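How to Bring Your Crew Along When the Robot Shows Up
Posted Wednesday, November 13, 2019

I run the day shift at Plurnia, a repair and refit shop in Flivbridge, and since April my job has included teaching a robot to fetch and put away tools. I'm no engineer! I came up through the bench. So what follows is how I'd do it if I had to start over, written for people who run a floor and just got told that automation is coming.

Step 1. Pick one boring job

Ask the people who do the work which part they'd give away. Mine said picking up hand tools at the end of a shift, so we started with a hammer. We do all our practice in the simulator first (ours is called Cudex), and I'd put a bench hand in the chair for that, with the software person sitting next to them. Bench hands know where you grab a hammer. Have them line the fingers up on either side of the handle, stop, and look before they close. 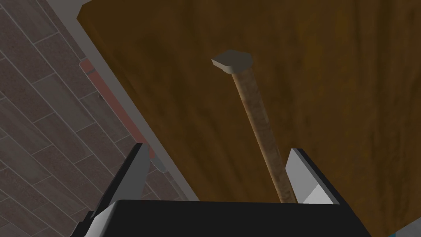
Fingers open around the handle, before the close command.

If the approach looks crooked, back off and come in again. Save the bad tries too, with a note on what went wrong. We had 131 saved by the end of the first month and I still go back to them.

Step 2. Let everybody drive

I made the mistake of training only 2 people, and the rest of the crew figured (fairly) that those were the two who'd be keeping their jobs. Fix that early. Put everybody on the practice kitchen for a while, no tasks, no score. You're looking out over the robot's own white body with both grippers up in front of you and the island off between them, and the whole room tilts, which takes some getting used to. My older guys got it faster than I did. Give people breaks, though — a tilted view can make your stomach turn.

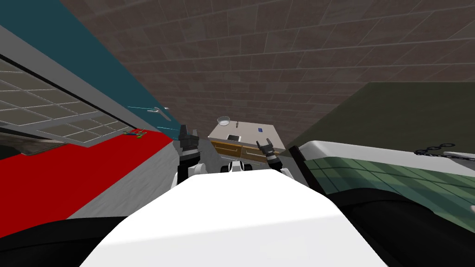
Step 3. Write down who does what now

Do it on paper and do it before the robot touches a real bench. Ours says the robot puts tools away, a person checks the rack, and anyone can hit stop without asking. We also wrote that driving and checking time is paid at bench rate. That line mattered more than anything else on the page, and Kovalchuk, the outfit that handles our setup, told us to get it in early.

Step 4. Practice the empty moves

Before you ask for a grab, run the arm around with the gripper open and nothing in it. Point it at a wall, along the floor, back again. Dull work, but new drivers learn how the view swings and they stop oversteering. I'd give it a full morning.
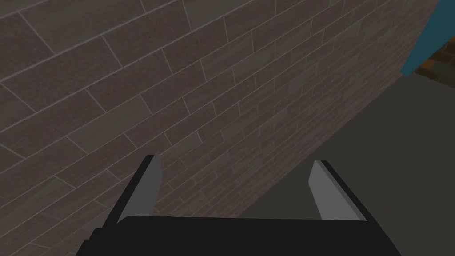
Did anybody lose hours over it?
So far hours have stayed the same, and the time we used to spend on cleanup goes into checking and driving. I can't promise what next year looks like, and I've told the crew that too.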